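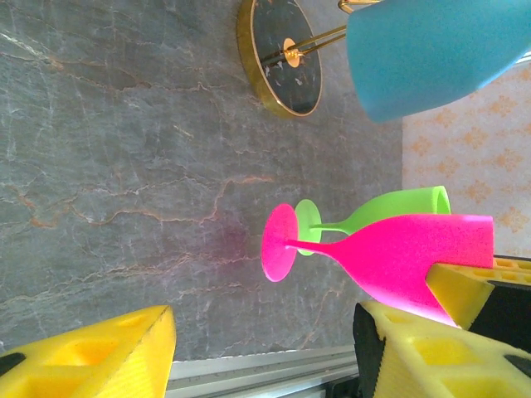
Posted by Lovisa Engström | Jan 5, 2019 | Home & Table

Happy new year, everybody! I promised I'd write about the coloured goblets once the holidays had calmed down, and they've calmed down (sort of, there's still a ham bone in the freezer and I keep moving it from one side to the other). So this is a small gallery with a lot of chatter around it, which is how I do most things.

The two at the top are the hot pink and the lime green, and I'm not going to pretend I don't have favourites. The pink one is mine. It's got that lovely wide bowl that flares out, and it's the one I reach for whether it's wine or ginger ale or, last week, a very sad scoop of leftover trifle. The green I give to whoever is sitting next to me, as they look so good side by side.

I love them on the grey stone, too. The veining has little bits of rusty orange running through the white and it picks up the orange in the wallpaper, which I'd like to say I planned. I did not plan it! I bought the wallpaper in August from the clearance bin at Grollau, the last rolls they had, and carried it home on the bus with the ends poking into some poor man's newspaper. My sister said orange damask would make the place look like a funeral home. She's since asked me if there's any left over.

Now, the goblets themselves. A few of you wrote after the last post wanting to know where they came from, so here goes. They're from Greleck, the discount place out past the rink, in the aisle where they put summer things when summer's over. I'd gone in for furnace filters. They were sitting in a bin all jumbled together, every colour you can think of, and I stood there holding a red one up to the ceiling lights for so long that a clerk came over and asked if I was all right. I paid 40 dollars for the lot and that included the filters, so I still feel pretty clever about it.

They're plastic, yes. I know some people are fussy about that. I used to be one of them, and then I hosted my cousin's engagement party with my grandmother's good crystal and spent the whole evening following guests around the yard. Plastic goblets can go out on the deck, they can go down to the dock, and you can hand one to a six-year-old with cranberry juice in it and watch her feel like the Queen. Mine get washed by hand in lukewarm water with a soft cloth. I wouldn't put them in the dishwasher on the hot cycle. I did that with an older set and they came out leaning.

The stand is the other thing people ask about, that black and gold one. It's meant for mugs, I think, but I don't care for mugs hanging about on the counter (ours are mostly chipped freebies from Pomex, where my husband worked for years, and they live in the cupboard where they belong). The base is what sold me. It's round and black with a thin gold rim, and the part inside is flecked with white, so even with nothing hanging on it, it looks like something. I found it at the Krishnan shop on the corner, behind a stack of baking tins, with no price on it at all. We settled on a number over a cup of tea.

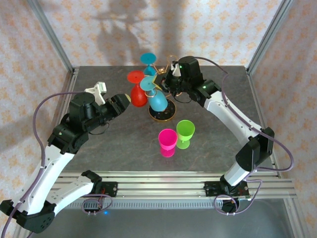

Three on the tree, two on the table: red and both blues hanging upside down, pink and green standing by.

I've tried them in every order by now and I think this is the one. The big light blue goes lowest, the little cyan one goes right at the top like the star on a Christmas tree, and the red hangs off to the left to warm everything up. If you're doing this at home, hang the biggest one first! I started with the small ones once and ran out of room, and then had to take the whole business down and begin again with company due any minute.

You want the feet pointing up and the bowls pointing down. The gold hooks curl at the ends, so have a little fiddle with each cup until it sits the way you like it. Mine never hang perfectly straight and I've stopped fussing over it. The light blue always wants to tip a bit to one side and I've decided that's its personality.

I did think about putting all five up there, but I like having a couple standing out, ready to be filled. It looks friendlier somehow, as if you've just walked in and there's a drink coming. The lime green against that pale peachy wallpaper pattern makes me think of sherbet, and I could eat the whole wall.

Next up I'm hoping to do the linen drawer, which is a disgrace, and after that the napkin rings, if I can find the other half of them. If you've got a set of coloured goblets of your own I'd love to hear how you store them, so leave me a note in the comments. And if anyone has spotted an orange one at Greleck, please grab it for me and I'll pay you back, plus a butter tart.

Lovisa

Filed under: Glassware, Colour, Small Finds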